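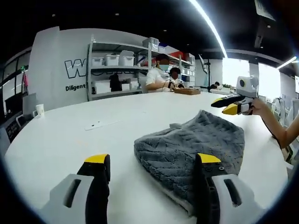 Transfer of player registration in the middle of a season
Community Help > Amateur Basketball > Rosters and Eligibility

Posted by Miltonside Recreation Office

Our office administers an adult basketball league with 234 registered players. In October one of our clubs, Zesetholm, requested permission to add a guard who had already appeared in 5 games for Clunico in the same division. Clunico has agreed in writing to release him. Our league rules state that a player "may change clubs with the consent of both parties" but do not give a deadline, and they do not say whether his earlier games count toward the minimum required for the playoffs. We would like to know how other leagues handle both points before we issue a ruling. The next round is played on Tuesday, and Zesetholm wishes to list him for that game. 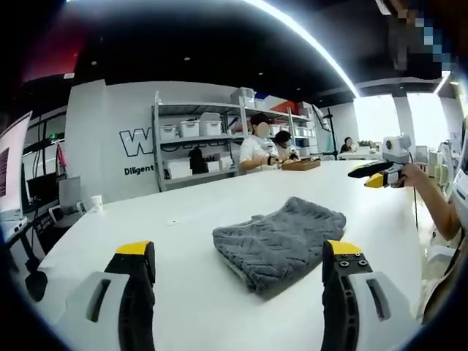 Chaiwat Srisuk
The two points should be decided separately. On the first, where a rulebook gives no deadline, the usual practice is to allow the move once the written release has been received and the roster has been updated. A league should not create a deadline in the middle of a season and apply it to a request that has already been filed. If your members want a deadline, they may adopt one for next season.

On the second point, please read the exact wording of your playoff rule. If it refers to games played "in the league," the appearances for Clunico should be counted. If it refers to games played "for the club," the count begins again at zero on the day of the transfer. In either case, the ruling should be sent to every club in the division at the same time, and it should state the rule on which it rests.

You should also confirm that any suspension or unpaid fine follows the player. Fouls and technical fouls carried on his record are normally kept in full.

Văn
We allow it until the halfway point and after that no one moves. It has worked well for us. Zesetholm should check that his jersey number is free, as this delayed one of our transfers by a week.

Miltonside Recreation Office
We thank both members for their replies. Our playoff rule reads "games played for the club," and the player will therefore begin again at zero. He has no suspension or fine outstanding. The release has been placed on file and the ruling will be sent to all clubs before Tuesday.

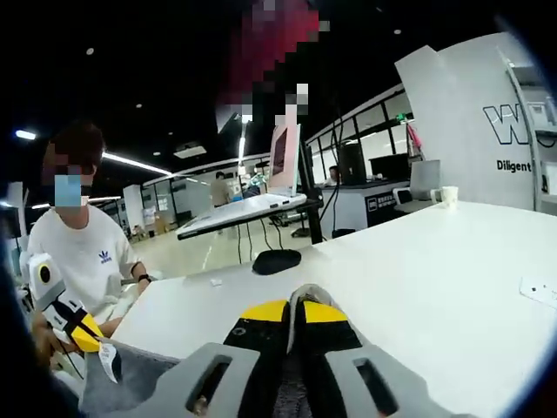

Young man in a face mask and white T-shirt, seated at a table.

Related topics in Rosters and Eligibility
Replacing an injured player after rosters close
Playing in two divisions during one season
Who signs the score sheet when the captain is absent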